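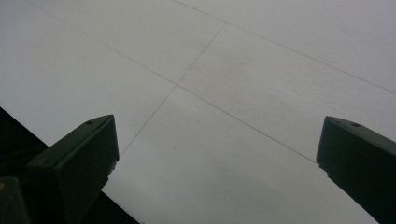 Prelumero Rehearsal Rooms: Frequently Asked Questions

Last updated Jan 9, 2020

Please read this page before you write to us. If your question is missing, the contact details are at the end.

BOOKING

How do I book a room?
Through the calendar on our website. You choose the room, the day and the hours, and you receive a confirmation by email. The booking is valid when you have the confirmation. If it did not arrive, look first in your spam folder and then write to us.

Can I book by telephone?
Only for the same day. For all other days please use the calendar. In the past we took bookings by telephone and on paper, and it happened more than once that two bands stood in front of the same door.

What does it cost?
One hour is 17 dollars, in all rooms and at all times of the day. Ten hours bought together are 156 dollars. The ten hours can be used by any member of your band, and they stay valid for one year from the day you bought them.

Is there a minimum time?
Yes, two hours. An exception is made for single musicians who want to practice on a weekday morning. They can book one hour.

Can I have the same hour every week?
Yes, this is what we call a fixed place. Ask Marjatta Valtonen, she keeps the list. Fixed places run from September to the end of June, and in summer everybody books week by week. If you have a fixed place and you do not come three times without a message, we will give it to the next group on the list.

What if I must cancel?
Until noon of the day before, you can cancel in the calendar and you pay nothing. After this we charge half of the price. If you do not come and do not tell us, we charge the full price. When there is illness or bad snow, call us and we will find a solution.

How do I pay?
By card at the desk or online when you book. We stopped accepting checks. Cash is possible when somebody is at the desk, but please bring the exact amount.

THE ROOMS

Which rooms do you have?
Echeverría is the large room on the ground floor, good for a full band or a small choir. Vameck is upstairs and has the upright piano. Enero is the small one next to it, made for duos, lessons and people who sing alone. The names come from the first groups who played here and there is no system in them.

Which equipment is included?
In Echeverría there is a drum kit without cymbals, two guitar amplifiers, a bass amplifier and a small PA with microphones. Vameck has the piano, a small PA and music stands. In Enero you find a keyboard and one amplifier. Cables are in the drawer below the mixer. Please put them back rolled and without a knot.

Why are there no cymbals?
They broke too often and we could not find out who should pay. Drummers bring their own cymbals, sticks and kick pedal. If you forgot something, you can borrow it at the desk for a deposit of 70 dollars, which you get back when you return it.

Is the piano in tune?
It is tuned in September and again before spring. Between these dates it moves a little with the heating, mostly in the high notes. Please do not try to correct it by yourself. If one key does not work, write the name of the key in the notebook on the piano and Dinesh Sarkar will look at it.

Can I move the amplifiers from one room to another?
No. Ask at the desk, we may have a spare one.

Can we leave our instruments between rehearsals?
Groups with a fixed place can rent a locker. It is large enough for guitars and a keyboard, but a drum kit does not fit. The lock you bring yourself. Our insurance does not cover your instruments, so please ask your own insurance company what is covered when an instrument sleeps outside of your home.

How loud can we play?
As loud as you like until 10 in the evening, with the doors closed. After this hour only Enero is open and only for quiet instruments. We have neighbors on the back side and we want to stay friends with them. I recommend ear protection for everybody in the room, also for the singer. Earplugs are at the desk and they are free.

COMING HERE

How do I enter?
The confirmation email contains a code for the street door. It works from ten minutes before your time. Please do not give the code to other people, and do not keep the door open with a chair while you carry things in.

Is there parking?
In front of the building you can stop for loading. After loading, please move the car to the public lot behind the bakery, it is a walk of a few minutes.

Is the building accessible with a wheelchair?
The ground floor is, including the restroom. To the upper floor there are only stairs. If you need a piano and cannot use the stairs, tell us when you book and we will bring the keyboard down to Echeverría.

May we eat and drink?
Water in a bottle with a cap is fine in all rooms. Food and coffee stay in the kitchen. Please wash your cup.

Can children come?
Of course. Under the age of 14 there must be an adult in the building for the full time.

OTHER QUESTIONS

Do you give lessons?
We do not, but several teachers rent our rooms. Kavinda Navaratnam teaches guitar and Uriel Mansilla teaches voice and piano. You arrange the times and the price directly with them.

Can we record in the rooms?
Yes, with your own equipment. The rooms are treated for rehearsal, so you will hear a bit of the room in a recording. For a demo this is usually good enough.

Something broke during our rehearsal. What now?
Tell us the same day. For normal wear you pay nothing. It is only a problem when the next group finds it and we know nothing about it.

We are looking for a drummer. Can you help?
There is a board in the kitchen for such notes. Write the date on your note, and take it down when you have found somebody.

Whom do I contact?
For bookings and fixed places, Marjatta Valtonen. For equipment, Dinesh Sarkar. For everything else, Wenceslao Quiroga, who also wrote this page. Use the contact form on the website and choose the name in the list. We answer on weekdays, normally by the next afternoon.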